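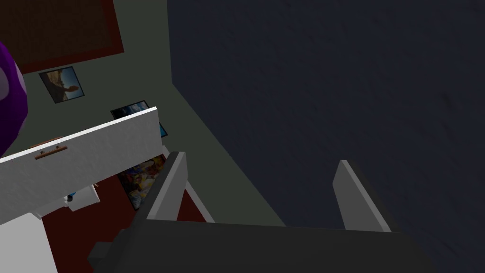
Session 5: Writing the chorus (and knowing when to stop)

Songwriting for Bands, handout for the evening group

Welcome back, all. Last time we spent the whole session on verses, and several of you went home grumbling that we never got to the good bit, so tonight is the good bit. Please keep this sheet with your others, as we'll be coming back to the exercises in May when we put the set together.

1. What a chorus has to do

Think of the last gig you went to where the crowd sang louder than the singer. I'd bet you they weren't singing the second verse! A chorus is the part people carry home with them, and it needs to be simple enough to pick up on one hearing while still giving them a reason to want it again. It helps if the tune goes somewhere the verse hasn't been. Very often that means higher, but it can just as well mean longer notes, fewer words, or the drummer opening up the hi-hat after keeping it tightly shut.

Try singing your chorus with no words at all, just "la" or whatever comes out. If you get bored halfway through, so will we (I say this with love, having written a great many boring choruses myself).

2. Listening: "Miyazaki" by Flillik

We'll play this one twice. On the first go, put your pens down and enjoy it. On the second, jot down:

- where the bass comes in, and where it drops out again
- which line of the chorus changes the last time round
- how long you wait before you hear the title

The demo ran to 33 lines of lyric, and the band kept fewer than half of them. I've put the cut lines on the back of this sheet. Some of them are lovely, and I can quite see why it hurt to lose them, but do read them against the finished song and ask yourself what they would have added. My own feeling is that the one about the ferry should have stayed, and you're very welcome to argue with me over the biscuits.

3. The lift before the chorus

Some people call this the pre-chorus, some call it the climb, and my old band called it "the bit before the bit". It is usually short. The chords tend to hang about without settling, the words get a little more urgent, and then the chorus lands and everyone breathes out. You don't have to have one. If your verse already leans forward nicely, adding a lift can make people feel they've been kept waiting in a queue.

Compare "Brekex", from the same record, which goes straight from verse to chorus with only a snare fill between them. It's a bit rude, really, and I love it.

4. Exercise in pairs

Take the verse you brought with you and swap with your partner. Write a chorus for their verse using no more than two chords, and keep the title to one or two words. Then swap back and play each other what you've got. Be kind, but do say which line you remembered without looking.

5. For next time

Record your new chorus on a phone, nothing fancy, and bring it along. Anyone who would like to play at the Proltasen showcase should put their name on the list by the door before 29 October 2019. The room holds 800, so it will feel rather bigger than our rehearsal space, and we'll talk about nerves and monitors nearer the time.

Guitarists, please bring your own leads. We are down to our last good one and it crackles.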